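About Himodholm

Himodholm helps small warehouses, packers and workshops plan and budget for automation. We do not build robots and we do not take commission from the companies that do. Clients pay us a fixed fee, and we tell them what to buy, what to leave alone and what it will cost to run.

The company was started by Burgi Plattner and Orhun Ateş. Burgi ran purchasing for a mail-order supplier of household goods. Orhun installed packing lines. They had both seen good equipment stand idle because the quote covered the arm and left out the grippers, the trays, the guarding and the weeks of setup.

How we work

Every job begins with a visit. We watch the work for at least two shifts and write down what gets handled, how it arrives and where it goes. After that you get a written plan with a purchase price, a yearly running cost and a list of things you already own that can stay in use.

We ask clients to set aside 40 percent on top of the hardware price in the first year. Most of that goes to fixtures, training and spare parts. If your budget can't carry it, we would prefer that you wait or start with a smaller cell.

Our planning guide, the Mastik workbook, is the same one we use ourselves. It has 129 line items. A typical small site fills in fewer than half of them. The workbook is free to clients and is updated every March.

The trial bench

Before anyone signs a purchase order, we run their items on our bench. It has two arms with two-finger grippers, a plain white table and ordinary plastic trays and baskets. We use ordinary containers on purpose, as custom trays can eat up a budget fast. Soft goods such as rolled bags get tried along with hard parts, and the gripper fingers are chosen from what we learn there.
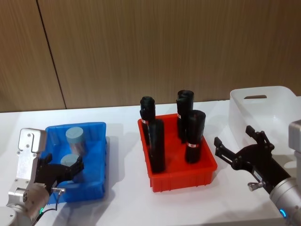 A bench trial takes up to nine working days. You receive the logged pick times, the list of missed picks and a parts list with prices. The report belongs to you, and you are free to take it to any supplier.

Who we are

Burgi Plattner handles budgets and supplier quotes. Orhun Ateş does site visits and layout. Kanyarat Thongsuk runs the trial bench and writes the reports. Keyvan Hassanpour looks after leasing and service contracts, including a second look at ones you have already signed.

Where we are

Our office and bench are in the Vanasari building, second floor, with the freight elevator at the rear. The bench area takes up 600 square feet. Visits are by appointment. Please send sample items ahead, packed the way they reach your own floor.

Page last updated 2020-08-18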